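Notebook, mock kitchen corner, August

Carrying on from the last entry, in which I said I would believe in the surface when I had wiped it down myself for a week. I have now done that and I still don't believe in it.

The Dillmont sheet is sold as stone effect, "indistinguishable at arm's length." At arm's length I can distinguish it fine. The veining is pleasant enough, soft and wavy, but the claim that it hides crumbs and drips is the one I wanted to test and so far I'd call it half true. It hides pale crumbs. Coffee shows up from across the room. I used 5 ml of cold coffee per spot, left for 10 minutes, then a damp cloth with no soap. Two spots lifted clean, one left a ring that needed a second go. The Dillmont leaflet says one wipe. Maybe their coffee is weaker.

The wall covering is the other argument. It's the Famell striped check, colored squares on white, and it was picked over my objection that it would make everything in front of it harder to find. The reply was that real kitchens have busy walls. Some do. I have not been in one with this much pink. I went through it again this morning looking for somewhere to rest the eye and the best I could do was the white between the squares, and that has stripes on it too.
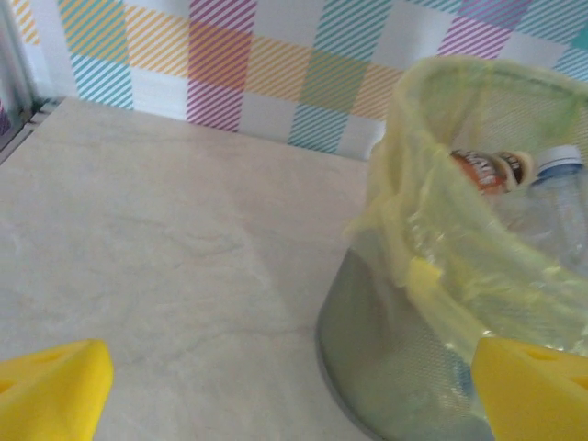

Still to settle is whether the paper goes up before the floor sheet or after. We did it after, and I think that was wrong, as any trimming at the bottom means a blade right next to the new surface. Next time paper first, let it dry overnight, then slide the sheet in and seal the joint. I also want the seal to be clear. The white sample from Gralbridge looked gray next to the cream when I held it up, and it'll look worse in three months with dirt in it.

Moved on to the clearing-up list after lunch. The idea on paper (not my paper) is that a counter is "tidy" when every item is standing in its place. I have doubts about that as a rule. Bottles lying down aren't always a mess, and a strainer has no obvious right way up. Half the people I asked put it bowl down, the other half said rim down so it drains, and they were all very sure of themselves. If we can't agree on the strainer then I don't see how the score sheet can have a box for it. I've crossed the box out in pencil.

The drink bottles have the opposite problem. Everybody agrees they should stand up and everybody disagrees about where. Back against the wall, labels out, is the neat answer, but then you reach over the front ones to get to anything behind. I'd sooner have them in a row along one side and leave the middle free for working.
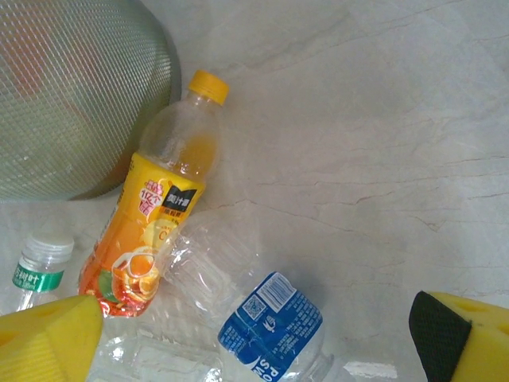

Photo: Huttunen kitchen corner, bench notes

Bottles with a little left in them should be a separate line on the list. At the moment the sheet says "bottle" and that covers a full one and one with a mouthful of juice in the neck, and those don't weigh the same or roll the same. I tried rolling a few by hand on an offcut. An empty one went 27 cm on a light push and a half full one stopped dead after 3. That's one go each, so I wouldn't hang anything on it, but it's enough to make me distrust a single heading.

To do: repeat the coffee spots with juice, which is stickier and more likely in practice. Ask Gralbridge for the clear sealant again. Check whether the Dillmont sheet can take a scouring pad, as the leaflet goes suspiciously quiet on that. Put the strainer question back on the list for the next meeting, where I expect it to be put off again.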